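Print this page
E-mail this page

Notes for my talk – Waaka Hall, evening session, 16 minutes plus questions

Start before they've settled. Ask who's wearing wool. Hands up. Then ask who has ever shrunk something they loved (expect more hands!).

Tell the Kodthorpe story first. I bought a jumper at the Kodthorpe market for four dollars, took it home, chucked it in with the towels and pulled out something that would have fitted a teddy bear. I was gutted. I kept it in a drawer for years, and it's the reason I started reading up on fibres in the first place. Hold up the teddy bear jumper here, it always gets a laugh.

Then slow down a bit. Wool has tiny scales along each fibre. Heat and a bit of rubbing make them catch on each other, and once they've locked up you've got felt. You can soak it in conditioner and stretch it on a towel and sometimes you'll win back a centimetre or two, but I wouldn't promise anybody a miracle.

Next bit is washing. Cool water, a small squirt of wool wash, in, swish, leave it for 14 minutes while you make a cuppa. Don't wring it! Roll it in a towel and kneel on it (I do mine in the bathroom with the radio on). Dry it flat, out of the sun, and pull the cuffs and hem into shape while it's still damp.

Mention cuffs properly, people skip them. Cuffs go first on nearly everything knitted – they get pushed up, rolled, dragged through the dishwater.

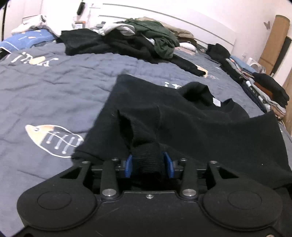 Hongmei Zhong reckons I'm too soft on the washing machine crowd, and that a decent modern wool cycle is gentler than most people's hands. Read that out as she wrote it to me, then admit she has a point. My own machine is a cranky old thing and I don't trust it, but if yours has a proper wool setting and you use a mesh bag, go for it.

Pilling. Pass the comb around, the Likeo one with the chipped handle, and make sure it comes back this time. Comb in one direction, garment flat on a table, light hand. Pills aren't a sign you bought rubbish, soft yarns do it more than scratchy ones.

Moths – keep it short or we'll be there all night. Wash before you store. Lavender smells lovely and I still use it, but I wouldn't bet a good cardigan on it.

If there's time, the Ronderden swap. We had about 200 garments through the door last April and I came home with three I didn't need. Ask people to bring things clean and folded, with any holes marked by a bit of bright thread.

Questions. Somebody will ask about cashmere. Same as wool, only be nicer to it.

Print this page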